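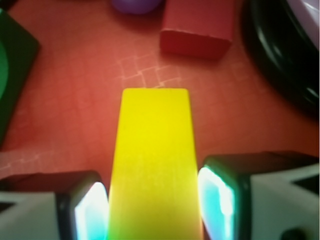
Home Animals Space Machines Try It Games

How Does a Robot Know What It's Grabbing?

Pick up something near you. A crayon, a sock, whatever! Done? Great. Your brain just ran through a whole stack of jobs so fast that you didn't feel any of them happening. You found the thing, you aimed your hand, you opened your fingers wide enough, and you squeezed just the right amount.

A robot has to do every one of those jobs too, and people have to write the instructions for it. Those instructions are called software. The robot's motors and fingers are the parts you can touch, but the software is what tells them what to do, and when, and how hard. Let's peek inside!

Step 1: Seeing (or, a whole lot of numbers)

Some robots have a little camera right by the hand. Imagine having an eye on your wrist! Wherever your hand went, you'd get a super close look at what was between your fingers.

But a camera doesn't see a block the way you do. It makes a grid of tiny dots called pixels, and every pixel is a set of numbers that says how much red, green and blue is in it. A yellow pixel has lots of red and lots of green and only a little blue. (Yes, really. With light, red and green mix to make yellow. It's different from paint!)

So the first part of the software, called perception, has to look at a giant pile of numbers and work out, "There is a long yellow thing, and it ends right about there." One good trick is to hunt for edges, the places where the numbers suddenly change. Yellow block against a reddish-orange mat? Big change, easy edge. A red block on that same mat is a lot trickier, and a dark shadow can fool the software into thinking an object is bigger than it is.

Light plays tricks as well. If the pads on a robot's fingers glow, some of that glow can land on the block, and now part of the yellow looks a bit green. You know it's still one yellow block. The software has to learn that.

Step 2: Learning from lots of tries

How does it learn? Practice! At the Pultcombe robot lab, the team wrote a perception program called Fodach. They showed it 400 pictures of toys on a play mat, and in every one a person had drawn a line around each toy and typed in its name. Block. Ball. Ring. Block again.

Fodach made guesses, checked them against the answers, and changed itself a tiny bit each time it was wrong. After the first round of practice it got 279 of the pictures completely right. The pictures it missed were mostly ones where a toy was poking in from the side and only a little piece showed. Think how hard that is! If all you could see was a curvy bit of purple, would you say ball? Or balloon? Or grape?

Step 3: Making a plan

Now the robot knows what's where, so it needs a path. This part is called planning, and at Pultcombe it's done by a program named Nartey.

Nartey is a bit like you crossing a messy bedroom in the dark. It imagines lots of ways the hand could move and throws out any that would bump into something. It thinks about these questions:

- Which sides of the block should the fingers touch?
- How far apart do the fingers need to be?
- Is anything standing in the way?
- Where is there open space to put the block down?

For a long, flat block, squeezing across the skinny direction is a smart choice. One finger goes on the left, one goes on the right, and the rest of the block sticks out in front like the end of a diving board.

Step 4: Squeezing just enough

Here comes the part I love most, which is control! A plan is only an idea. Control software sends the real orders to the motors, checks what happened, and sends new orders, over and over. Engineers call this a feedback loop. You use one every time you carry a full glass of water. You look, you wobble, you fix it, you look again.

Too soft a squeeze and the block slides out. Too hard and you could crush something squishy, like a banana. So the software closes the fingers a little, checks, closes a little more, checks again, and stops when the grip is good.

Try it! Be the software

You need 2 players, 7 small toys, and a scarf for a blindfold.

1. Spread the toys out on a rug.
2. One player is the robot and wears the blindfold. The other player is the software.
3. The software picks a toy and gives orders. You can only use these 4 commands: forward, back, left, right.
4. When the hand is over the toy, say "down," then "close."

Oops, did you spot it? We just had to add two more commands! That happens to real programmers all the time. What else would you add? "Turn" is a great one to try with a long toy. Write your new commands on paper, swap jobs, and play again.

Words to know

Pixel: one tiny dot in a digital picture.
Perception: working out what's there and where it is.
Planning: choosing how to move.
Feedback loop: do something, check it, fix it, repeat.
Gripper: a robot's hand.

Cakix uses cookies to remember which pages you've read. Ask a grown-up before you change the settings.

© Cakix | Contact us | Back to top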